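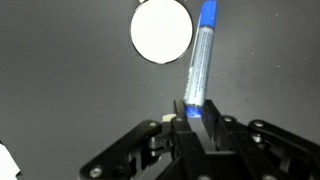 Jevberg demo group, July catch-up, notes by Austra

Just Silvana Furtado and me for the first bit, then Van Acker dialed in at 2:40 (sorry about the echo, that was my laptop).

Marker task. Silvana is up to 40 runs on the remote and wants to keep going. I tried 7 by hand, moving the arm myself, and I'm so much slower! We agreed hand guiding stays for the reach and the remote does the grasp. Silvana also asked that we all hold the marker low, near the end cap, so the demos match — I'd been grabbing it in the middle, so mine get redone.

Pauses. Mine are full of them (I stop to think, what can I say). Van Acker wants anything where the operator freezes trimmed before it goes to Plakach. I'll do that.

Storage. We have 849 demos saved over all the tasks and Ladidus wants 4000. Long talk about whether that number is fair. We didn't settle it, and Silvana will write to them.

Remote. The trigger still sticks on a slow close. Van Acker has a spare and will mail it.

Next time: Silvana shows us her wrist turn, and I bring the trimmed files.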